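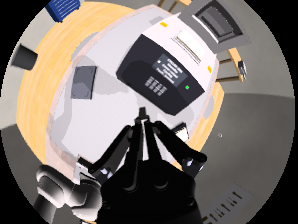 White and charcoal machine on the wood-grain table.

gretham_72
Has anyone moved from Gretham to Flulholm for work? I have an offer there, but rent is higher and I'd keep my car.

plainsoup
I did it two years ago. Take the Brultell bus – parking downtown is a waste of money.
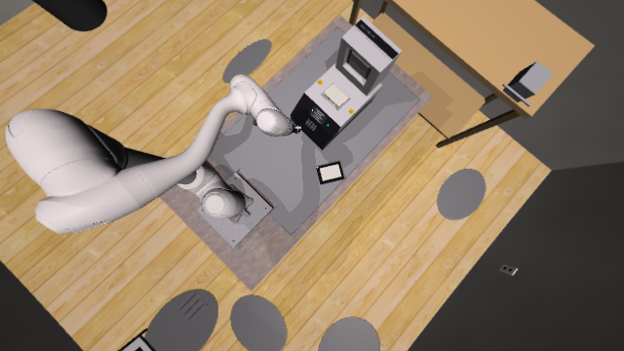
I pay 100 a month for the pass and the ride is easy if you board before 7.

oatfield
Disagree. The Brultell bus is late every Wednesday, and there's no night service. Keep the car. 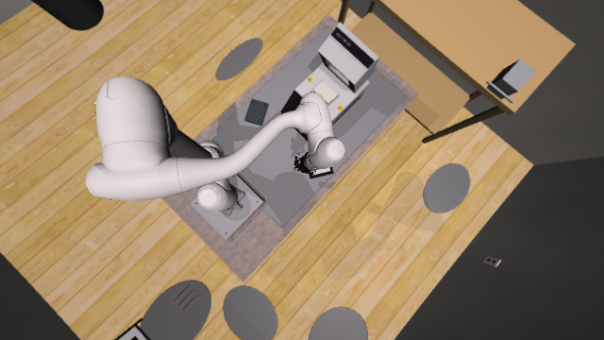

White arm, plank floor.

plainsoup
It was late in February when the bridge was closed. It's fine now.

oatfield
Not on my route. I waited 72 minutes last week.

gretham_72
What about living in Evangelista and driving in?

oatfield
Cheaper rent, and you get a driveway.
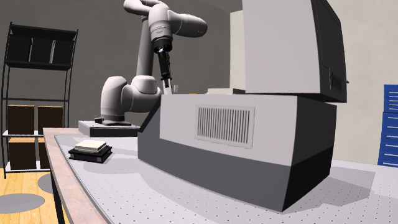

The road in is slow after 7, so ask if you can start early.

gretham_72
Thanks. I'll look at two places there.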